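Augustina Annan
Wednesday, August 3, 2022

My godmother, Mrs. Gornier, died on Sunday night. She was 89. I want to write a few things about her here, because many of you ate at her table in Miltberg.

She was not my family by blood. When I came to this town I knew 2 people, and she was the landlady of one of them. She asked me to lunch, and I stayed until evening.

For 11 years we had soup together on Saturdays. She corrected my grammar with the spoon in her hand. I still hear her when I write "informations."

She sewed at Gallis until she retired. She said she made 200 collars in a good week, and she looked at everybody's collar first, then at the face.
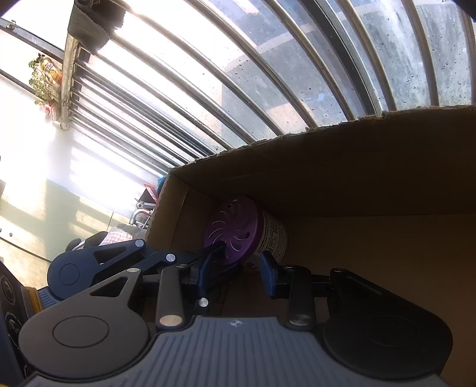

Her letters are with me now. She kept every one, also my bad ones from the first December. I am looking for a cardboard box to put them in, an open one lying on its side like this would do, so I can take out one letter at a time and read slowly.

The funeral is on Friday at the small chapel. Mr. Zanetti will play the organ. Please wear a color, she did not like black on young people.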